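Gitley handheld demonstration group
Minutes, Fri 23 November

Present: Hala Yammine (chair), Prasetyo Halim (minutes), Kiều, Masetti
Apologies: Polarow

1. Previous minutes
Accepted with one correction. Under item 4, "gripper offset" should read "camera offset."

2. Recording totals
Halim reported 2,096 accepted demonstrations across all tasks. Drawer and cup tasks are closed. The latched container task is open and will take most of the bench time until February. Rejections on this task are mostly from lost tracking on the left gripper when the operator turns it on its side.

3. Latched container task
Yammine went over the task sheet. The operator sits at the table with a gripper in each hand. The left gripper steadies or works the left latch; the right gripper works the right latch and then the lid. Both latches are to be fully released before the lid is touched. Masetti asked if the order of the latches matters. Agreed that it does not, but the operator must keep one order for a whole session and enter it in the log.

The L-shaped tip on the right gripper was discussed. Kiều finds it reaches the far latch without the wrist crossing the lid, but it hides the contact point in the head view at low angles. The straight tip does not hide it and slips more. Agreed to keep the L-shaped tip for this task and to log tip type per session.

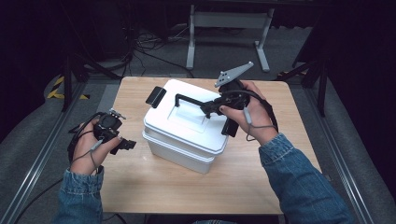

4. Cables
Halim noted that the cable from the right gripper passes over the back of the hand and pulls when the wrist is rolled outward. Two options: a clip at the forearm, or a longer lead with the slack behind the operator. Masetti prefers the clip. Kiều is concerned that a clip changes how people move. To be tested both ways, 10 demonstrations each, same operator.

5. Replay on the arms
Nine container demonstrations were replayed on the bench arms. The right arm came close to its joint limit in two of them, both with the container set near the far edge of the table. Start positions will be moved toward the operator. Yammine will redraw the placement grid. No change to the retargeting code until Polarow has looked at the logs.

6. Actions
Yammine: revised placement grid and task sheet.
Masetti: forearm clip, both hands.
Kiều: cable comparison, results by email.
Halim: add latch order and tip type fields to the session log.
Polarow: review of replay logs.

7. Any other business
None.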